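Tabletop (furniture)
From the Undemari Encyclopedia of the Household
Last revised Sep 16, 2021

A tabletop is the flat upper part of a table, on which things are set down, worked on or eaten from. It is carried by a base, usually legs joined by rails, a pair of trestles, or a single column. In everyday speech "table" and "tabletop" are often used for the same thing, but furniture makers treat the top as a separate part with its own material, thickness and finish.

Materials
Wood is the most common material in homes, schools and small workrooms. Light-colored woods such as maple, birch, ash and beech are widely used for worktables, where small parts and pencil marks show up well against a pale surface. Darker woods, among them walnut and cherry, are more usual in dining rooms. Stone, glass and metal tops are heavier or harder and are made in smaller numbers.

Wooden tops are either solid or made up of layers. A solid top is glued from several boards laid edge to edge. A layered top has a thin face of wood over a core of some other board. From above the two can be hard to tell apart, and the end grain at the edge is the usual place to look.

Wood movement
Solid wood takes up moisture from the air and swells across the grain, then shrinks again as the air dries. It changes very little along its length. A wide solid top may grow and shrink by up to 8 millimeters between seasons, and for this reason it is fixed to its base with slotted screws, buttons or metal clips that let it slide. A top screwed down tightly on all sides is likely to crack or cup. Layered tops move much less.
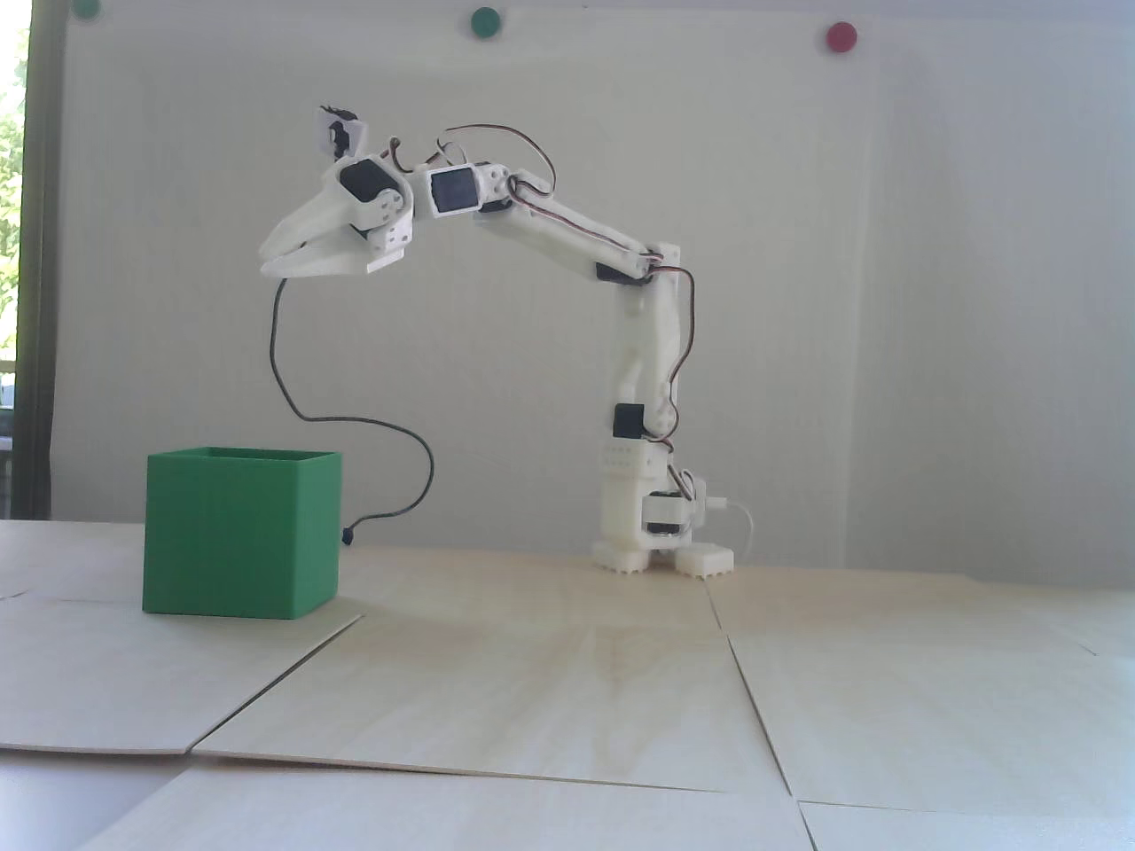 Reading time: 3 minutes

Thickness and edges
The thickness of a top depends on its span and on the load it must carry. The worktables sold by the Menar workshop, which are often used as a reference in this encyclopedia, have solid beech tops 31 millimeters thick. Thinner tops are common on desks, where rails under the top keep it from sagging. Workbenches are thicker still and may have a second layer of wood under the front edge.

Edges are left square, rounded over, or beveled on the underside. A square edge is best for clamping – lamps, vises and other fittings grip it evenly. A beveled edge makes a thick top look thinner from a standing height.

Finishes
Oil and hardwax oil soak into the wood and leave a dull surface that can be repaired in patches. Varnish and lacquer form a film on top of the wood. They resist water better than oil, but a deep scratch usually means sanding and recoating the whole top. Soap finishes are used on pale woods and keep them from turning yellow, although they have to be renewed often.

In her handbook Deltura, Raíssa Honorato advises against finishing only the upper face of a solid top. The bare underside takes up moisture faster than the sealed side, and the board bends. She gives equal coats to both.

Care
Dust and crumbs are wiped off with a soft, slightly damp cloth, followed by a dry one. Hard objects with ridged or rough undersides can mark a softwood top if they are dragged, and should be lifted. Felt, cork or a thin mat may be laid under them.

Light scratches in an oiled top are sanded along the grain with fine paper and oiled again. Dents can sometimes be raised with a damp cloth and a warm iron, provided the wood fibers are crushed and not cut. Pale tops change color in sunlight, and a mat or box left in one place for a season will often leave a lighter or darker patch.

See also
Desk
Trestle table
Wood finishing
Workbench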